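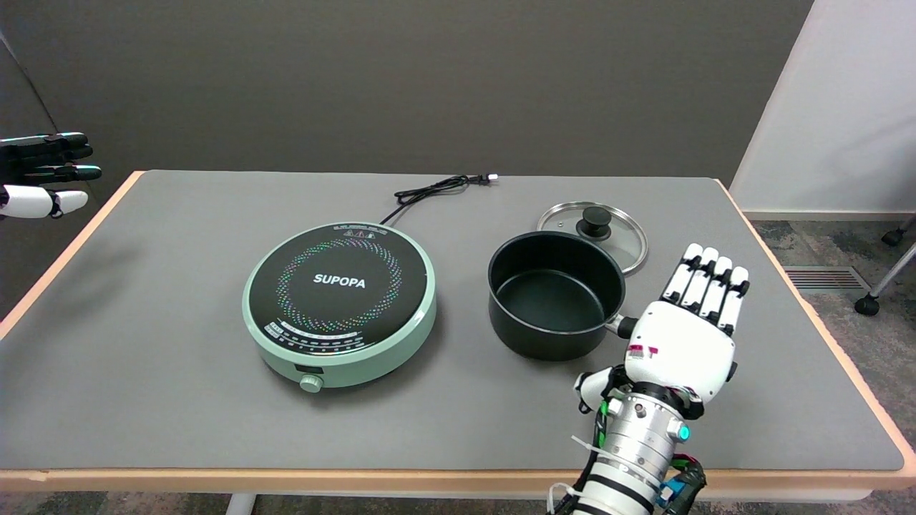
Two nights in Drandora

28 January 2019

We'd been promising ourselves a few days away since April and in the end booked it in one evening. Drandora is a small spa town in the hills, and we chose it mainly for the price. The flight to Vostow was late, so we missed the first bus and had to wait for the next. It takes some 30 minutes and you pay the driver. Have coins.

We stayed at the Rosser, up the hill behind the baths. It's an old guesthouse with 10 rooms and very steep stairs. Ours was at the back, quiet, with a good bed and a shower that took a while to make up its mind. Breakfast was bread, cheese, plum jam and eggs if you asked the night before. We forgot to ask the first time.

The baths are the reason to go. Evenings are best, when the day visitors have left and the steam sits over the outdoor pool. Take your own towels – hiring them costs nearly as much as getting in.

We ate at Zastitz both nights. The bean soup was very good, the trout a bit dry. They don't take cards.

On the last morning we walked up to the chapel. The path was icy near the top and I wouldn't do it again in those shoes. My husband wants to go back in summer. I'd go in winter again, but for 2 more nights, and I'd ask for a room on a lower floor.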